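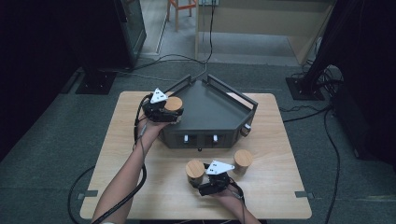
The bench supervisor at the Larnton workshop of Tralance has been setting up small-parts handling tasks for 14 years, and she prefers to start with the table. "If the surface rocks, everything after it is noise," she said. The current one is pale wood with the grain left visible, square, and it stands on gray carpet. She would have chosen a hard floor. Carpet settles under the feet of a table, so the level gets checked on Saturday, when the room is free, and again if the table has been shifted.

The task itself is short. Wooden cylinders start upright on the tabletop and go up to the dark gray box at the back, one at a time. They are picked up with hand-held grippers, one in each hand. A set is three cylinders, all the same size.

"People ask why wood," she said. "It's cheap, it takes a knock, and the ends stay flat if you cut them properly." The end face matters more to her than the side. A cylinder with a poor end leans, and a leaning cylinder gets pushed over by the jaws before they close. The stock comes from Figueroa, a turning shop across the river, in bags of 25. She stands each piece on a glass plate before it goes into use and usually rejects 2 from a bag.

The box has five sides, a sloped top and a low metal rail along the upper edges. The rail is thin and does not stand up far. Asked whether a deeper rim would be safer, she said it had been tried and dropped. "With a deep rim you're lowering the piece into a well and you lose sight of the bottom of it. With a low one you have to come over the edge cleanly, but you can see what you're doing." The approach she teaches is to lift straight up from the table, clear the rail by a finger's width, and only then move inward. Operators who try to combine the lift and the sideways travel tend to catch the rail.

She was specific about grip height. The jaws should close on the upper half of the cylinder, with the top face left showing. Too low and the jaw tips drag on the table; too high and the piece swings. The other hand can stay down by the next cylinder in the meantime, with its jaws near it and open.

Cables were the subject she spent longest on. Each gripper has a thin black one, and she wants it running back along the forearm and off the near side of the table. "A cable in front of the hand will find a standing cylinder every time." Her usual correction for a new operator is to stop, put both grippers down, and lay the cables again from the wrist.

Spacing is set by eye. The cylinders need enough room between them for an open pair of jaws on either side, and none should be placed hard against the box. At the Driltbridge site they used a paper template for this. She found that it curled at the corners and took it away after a week.

A full session runs for around two hours, with a break in the middle. At the end the cylinders go back on the glass plate, and any that have picked up a dent on the end face go in the scrap tin. The tabletop is wiped with a dry cloth. She does not allow spray on it, as the grain lifts and the pieces no longer stand true.

The next change she has planned is to the height of the work. Shorter operators reach up to the back corners of the box with the elbow nearly straight, and their placing gets rough late in the session. She has asked for a lower table, to be delivered in October.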